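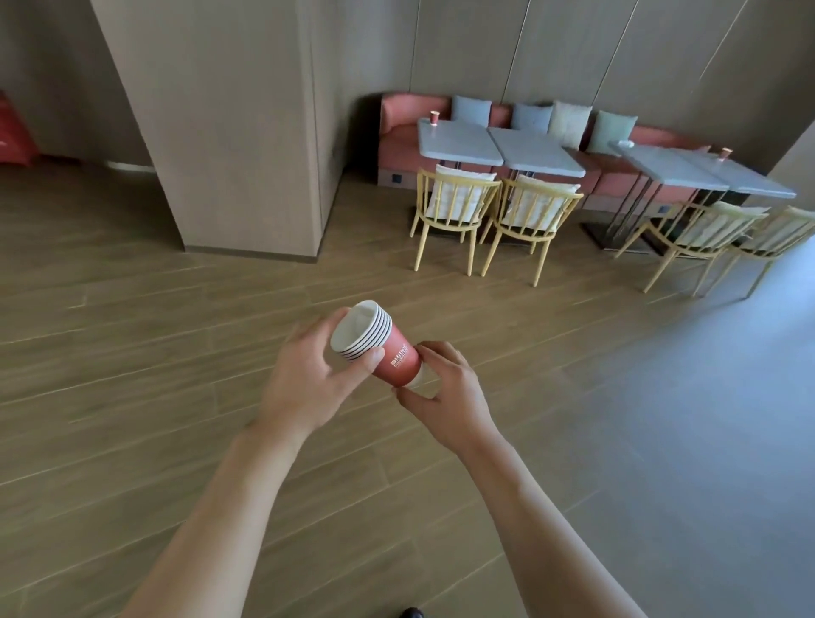 Tuesday, back at my desk by half four

Cups day. Eusebio and I had the seating area until the lunch crowd wanted it, so we did head-camera recordings only and left the wrist sensors in their bag. The task for this batch is "collect and nest": pick up the paper cups from the tables, put each one into the stack, carry the stack off. It sounds dull and it is, a bit, but I've got a soft spot for it because the hands do such odd things once the stack gets long!

Total now stands at 1,000 clips for the nesting family, which is halfway to the 2,000 Anselmo Chambi promised the Terport people. He seems relaxed about it. I am less relaxed — the second half has to cover the awkward cases, and those are slow.

Things I want to remember before I forget them:

Two-handed holds. When the stack is tipped on its side I end up with the left hand round the rims and the right round the narrow end, every single time. Eusebio does it the other way about. We need both, so he's doing the next session and I'll label. The old scheme only has "holding" as a tag, and that's hopeless here. I've split it into rim end and base end, with left or right for each. Anselmo, if you're reading, please don't merge them again (you know what you did to the saucers).

Counting. The labelling sheet still asks for the number of cups in the stack. With the mouth tilted towards the camera the rims show up as rings and you can have a decent guess, five or six say, but I don't want guesses going in as facts. I've changed the box so it takes a range. Brindon's loader may choke on that, so I need to check with them before the next upload.

Head height. I keep looking up too soon. Hands drift towards the bottom of the view and then there's a second or so of nice chairs and no hands at all. I threw out 51 clips for this, all mine, which stung. Chin down until the cups have been let go, then look for the next one.

Light. The grey bit of floor goes very pale when it's bright, the brown planks are fine. I left the exposure on auto and I'm not touching it, as the Indard set was locked and everybody complained afterwards. Would like some duller mornings in the mix all the same.

Cup left on the table. In several clips there's still a red one sitting on a table while the stack is already in my hands. I'm keeping these. The model has to learn that having a stack doesn't mean the job's finished, and last month's version was very keen on declaring victory early.

Still to do: ask Krūmiņa whether they can send plain white cups, so we aren't training on one colour. Rename the files from this morning, I had the wrong prefix on for the first 2 runs. Eusebio wants to try a stack that's been nested badly, with one cup jammed in at an angle — yes, let's, but as its own folder.

Camera's on charge by the window. Spare card is in my coat.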